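Dear friends at Grolen,

Thank you for your patience over the summer! I promised you a fuller account of how the simulated kitchen cell is set up and looked after, and August has given me plenty to tell. The arm now runs on the Limeo controller settings, and the countertop task with the round object and the bowl starts from the same saved pose each morning. 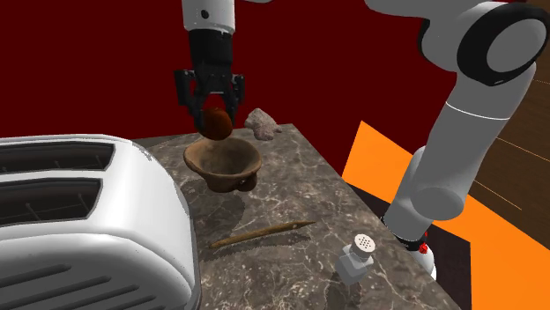 Most of our hours went into the gripper, I must admit. The finger force had been set far too high (my own doing, back in spring), so we brought it down in small steps and ran 500 trial grasps at each one, which kept the machines humming well into the evenings.

We also rewrote the daily check. It takes 13 minutes, covers the joint limits, finger travel and camera alignment, and writes its results straight into the Itell log, so anyone can see what was changed and when.

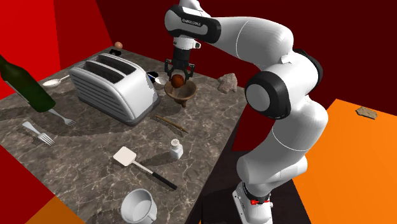

Next on the list is the wrist camera. Its mounting offset needs measuring again after the model update, and I would dearly like that settled before we start the long run of 4,000 grasps.

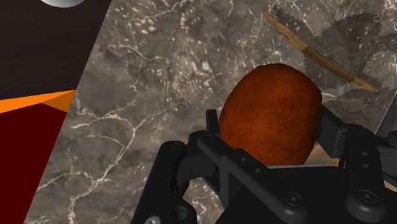 Štefánia Jurčo would rather we stop at 2,000, recheck the finger pads in the model, and only then carry on. I have put her pause into the plan.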